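Home News Interviews Workshops Archive Contact

Teaching by hand: a visit with the demonstration lead at Mureo

15 Apr 2019

The first thing I learned at Mureo's workshop in Zurbridge is that a chopstick is a hard thing to pick up if your fingers are made of black plastic and somebody else is deciding where they go. Or at least it was for me. I got one turn at the controls and dropped it twice.

"Twice is good!" said the engineer who runs the demonstration work, and who asked to be quoted by job and not by name. "My first afternoon I pushed one right off the table."

Her team shows two-armed robots how to do small household jobs. An operator moves a pair of handheld controllers, the arms follow, and everything gets recorded: joint angles, finger openings, the view from the head. Later a program is trained on the recordings. The job this month is putting chopsticks and spoons into a wire basket, the kind you would keep by the sink.

"People ask why we don't just write the steps down," she said. "I tried that for years at my last job. You write 'grasp the stick in the middle,' and then the stick is lying at some odd angle up against something, and your middle is no use. When I drive the arms myself I don't have to find words for it. I just do it, and what I did is in the file."
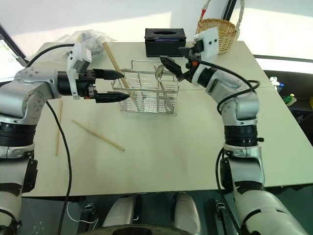
The left gripper at the side of the basket, with a spoon standing inside and one chopstick leaning in.

She was happiest talking about bad demonstrations, and I could have listened all day. The team has kept 2774 recordings of the basket job so far. Of those, 478 have a fumble in them, and she won't let anyone delete them. A clean run teaches the robot the straight road, she told me, but a run where the operator misses, backs off and comes in again teaches it what to do when it's lost (which, in the early weeks, is most of the time).

"You can see it in how people drive," she said. "Some of them freeze when they miss. Others go straight back in, same angle, and miss again. The good ones open up, lift, have a look and come around from the other side. I want that on tape!"

I asked how long it takes to become a good one. Her answer was 4 days before she would use a person's recordings, and longer before they stop leaning their whole body to the left when they want the arm to go left. She still does it herself.

The controllers come out of an older project called Lusley, and she has strong feelings about them. The trigger used to be too stiff. Operators squeezed hard to get past the stiff part and then the fingers snapped shut, and the recordings were full of snapping. The new trigger is soft all the way through, and 235 runs from the old one have been put aside for good.

"Those I did throw out," she admitted. "A miss I can learn from. A snap was our own bad spring." 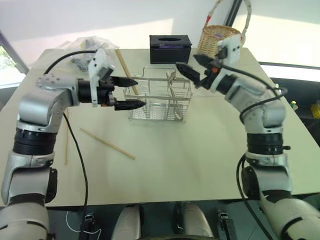
Both grippers open over the wire rack. Two of the chopsticks lie on the tabletop.

Why two arms, when one could carry a chopstick? She lit up at this. With one arm, she explained, you are always chasing things. With two, you can steady the basket while you place, or pass a stick across when it's lying on the wrong side. Operators find these tricks without being told, and she likes to leave them alone while they do. Her written instructions for the task fit on half a page.

The part she finds hardest is variety. A person who has done the same job all morning gets neat about it, and neat is a problem, as the recordings start to look alike. So she changes the layout between runs, turns the basket a little, moves the sticks, swaps operators after lunch.

Next up is a job they are calling Bratu, folding small cloths, which she described as "chopsticks, if chopsticks changed shape every time you touched them." She is already practicing in the evenings. Before I left she offered me another turn at the controllers, and I got a chopstick over the rim on the third try, leaning hard to the left the whole time.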